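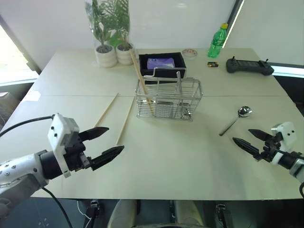 How do we know what happened in a village hundreds of years ago?

Hello! My name is Waltraud Eberhard and I look after the old papers in a village called Puswood. It has one shop, one church, two bridges and a great many ducks. People lived here for centuries before anyone had a camera or a phone, so how can I possibly know what they got up to? I'm going to show you how I find out, and then you can have a go where you live.

Start with the name

Place names are often very old, and they can be a bit like fossils. Lots of English villages end in -ton, which comes from an old word for a farm or a settlement. If you live somewhere ending in -ford, there was probably a shallow place where people could walk across the river. Mine ends in -wood, so you'd think that was easy, wouldn't you? But there are hardly any trees here now! The wood was cut down bit by bit to make fields, and the name stayed behind after the trees had gone.

What the "Pus" part means, I'm sorry to say, I don't know. Children always hope it's something horrible.

Old maps

My favourite thing in the whole cupboard is a map of the village drawn by hand, with every field marked on it. The fields have names, just as streets do. There's Long Bottom (yes, go on, laugh), Pigeon Close and one called Hungry Hill. A name like Hungry Hill usually means the soil was poor and not much would grow there. My uncle had an allotment on that side of the village and he could have told you the same thing without a map.

Try putting an old map next to a new one. Look for a road that bends for no reason you can see. On the old map there may be a pond in the way, or a big barn, or the corner of somebody's orchard. The pond has been filled in, but the road still goes round it.

Lists of people

Every ten years since 1801 there has been a big count of everyone in England and Wales, called a census. (They missed 1941, when there was a war on.) At first it mostly just counted people. From 1841 it wrote down names as well, and later on you can see how old everybody was, what job they did and where they were born.

In one of ours there were 814 people living in Puswood. Ten years later there were 962. That's a lot of new people for a small place! Where did they come from? I looked down the column that says where each person was born, and found whole families who had moved here to work at Grulard, the brickworks by the canal. Some of the boys working there were only eleven. Their job was carrying the wet bricks to the drying sheds, and they did it all day long.

You have to be careful with these lists, though. The people who filled them in made mistakes, just like you and me. I once spent a whole August looking for a family called Rainer, and they were there all along, with their name spelt three different ways. Lots of people couldn't read or write then, so they said their name out loud and somebody else wrote down what they thought they'd heard. Say your own surname to a friend and ask them to spell it. You might be surprised.

Things left behind

Bits of the past are lying about in the ground too. When the school dug its vegetable patch, the children found more than 100 pieces of broken clay pipe. Long ago people smoked tobacco in thin white pipes that snapped very easily, and they threw the bits away wherever they happened to be. The children also found a green glass bottle stopper and a toy lead horse with no legs. I do wonder who lost that horse.

If you find something, write down exactly where it was before you put it in your pocket. A button on its own is just a button, but a button from under the old schoolroom floor tells us rather more. And never dig on somebody else's land without asking.

Asking people

This is the best bit, I think, and you can do it at teatime. Find the oldest person you know and ask them what they remember. Don't ask "What was it like in the old days?" – it's too big a question. Ask what they had for school dinner, or what was in the shop window, or what they were told off for.

I did this with Alois Haslinger, who came here as a small boy and ended up mending nearly every bicycle in the village. I asked him about the shop. He told me it used to be a café called the Bilano, with a machine that hissed so loudly you had to shout your order, and that he was once sent home for putting salt in the sugar bowls. You won't find that on a map!

People do sometimes remember things wrongly, so I like to check. I went and looked in an old street directory, and there was the café, in the right place. It didn't mention the salt.

Your turn

Pick one building near your home. Look up above the ground floor, where nobody has changed very much, and see if there's a date, some faded painted letters or a bricked-up window. Draw it, and write the name of the street and the day you went. Then ask at your library if they have any old maps or photographs of the same spot. Take a pencil, please. We don't let pens anywhere near the old papers.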